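# Chapter 7: Ordering Bags with a Name on Them

Sooner or later, almost every organisation decides that it needs a bag. The decision is usually made quickly, by people who already own too many bags, and it is handed on to whoever sits nearest the printer. This chapter is written for that person.

A promotional bag looks like a simple purchase. It has a front, a back, a way of being carried and a logo. Yet the buyer who sends out a one-line request ("please quote for tote bags, blue") will get back five prices that cannot be compared, for five bags that have little in common apart from being, in some lights, blue. The work of this chapter is to turn that one line into a specification, which is a dull word for a page that stops people guessing.

We begin with cloth. Section 7.1 covers cotton, canvas and jute, and explains why the weight of the fabric matters more than its name. Section 7.2 deals with seams and handles. Most complaints about bags are complaints about handles, and most of those could have been seen coming by anyone who had hung a few tins of tomatoes from the sample overnight. Section 7.3 looks at printing, and at the sad gap between the red on your screen and the red that comes out of the box.

## The Fandel order

Throughout the chapter we shall follow one order. Fandel is a chain of garden shops which wanted a bag to give to customers during its spring sale in April. The first enquiry went to two suppliers, Gunnlaugsson and Lorach, and asked for 1072 cotton bags.

The number deserves a word. It was reached by adding up the requests from each branch, and one branch had asked for 305 on its own, having confused the bags it would give away with the bags it would quite like to have in the stockroom. Both suppliers sold in cartons of 40. Since 1072 does not divide by 40, Fandel could buy 26 cartons and disappoint somebody or buy 27 and have a few to spare. It bought 27. Buyers nearly always round up, and suppliers choose their carton sizes in full knowledge of this.

The two quotations arrived on the same morning. Lorach was cheaper per bag. Gunnlaugsson was cheaper once the printing screens, the sample and the delivery had been added, a fact that took Fandel most of an afternoon to discover, as Lorach had placed these items on a second sheet under the heading "Notes". You will find both quotations at the end of the chapter. Read the notes first.

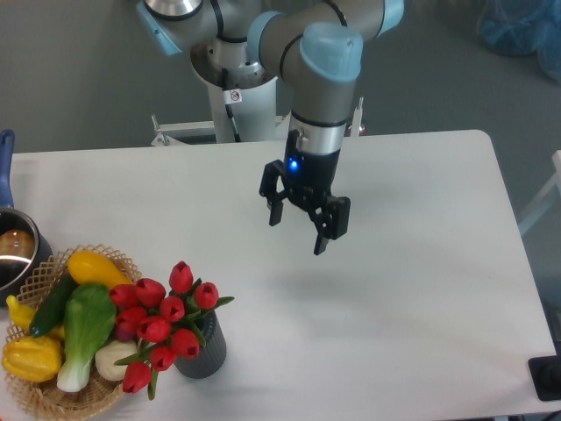 *Fig. 7.1. Robotic arm with a two-finger gripper over a white table.*

Fandel then asked for a sample, and made the common mistake of approving it by passing it round the office. Everyone liked it. It was soft, it folded flat, and it weighed next to nothing. No one put anything in it. A bag of bulbs is a modest load, but a customer who has come for bulbs will often leave with compost, and the sample had been sewn with a single line of stitching where each handle met the body.

The second sample, from a small maker called Clurkska, had a stitched box with a cross inside it at the same point. It cost a little more and was a less pleasing shade of green. We shall come back in Section 7.2 to the argument that followed, which was mostly about the green.

## What you will need to know already

You should be happy with the terms *unit price*, *lead time* and *minimum order* from Chapter 3. If you skipped Chapter 3, you are in good company, but go back for the part on lead times. A supplier's lead time starts when the artwork is approved. A buyer's lead time starts when the buyer first thinks of bags. A good deal of shouting takes place in the space between the two.

## Key terms in this chapter

- **Fabric weight:** the weight of a set area of cloth, usually given in grams per square metre.
- **Gusset:** the strip at the side or base that gives a bag depth. Without one, a bag is an envelope with ambitions.
- **Drop:** the distance from the top of the handle to the mouth of the bag. Too short, and it will not go over a shoulder in a winter coat.
- **Print area:** the part of the bag that can take ink. It is smaller than your designer thinks.
- **Overs and unders:** the amount by which a delivery may differ from the order and still be called complete.

## Before you read on

Find a bag that was given to you free. Turn it inside out and look at the seams, then measure the drop and the depth of the gusset, if it has one. Write down what the bag was advertising. If you had to turn it the right way round again to remember, make a note of that as well, and keep it for the exercise in Section 7.3.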